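Presanetti compara duas garras na bancada da Lodalthorpe

25/09/2023 – A Presanetti concluiu a primeira fase dos ensaios comparativos entre duas garras para braços robóticos, iniciados em julho na oficina da Lodalthorpe.

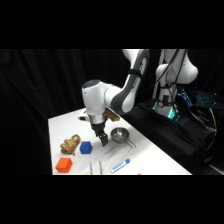

Braço robótico com garra de dois dedos sobre a mesa de ensaio, com cubo azul, taça de aço e marcador.

Foram registadas 1022 tentativas de preensão, repartidas entre a garra de série e o modelo da Preder. O controlador manteve-se o mesmo em toda a fase, com calibração da câmara a cada 30 ciclos. A troca de garra obrigou a rever os limites de força e a altura de aproximação.

A segunda fase dura 21 dias e inclui o controlador Dubey. Os resultados sairão no próximo boletim.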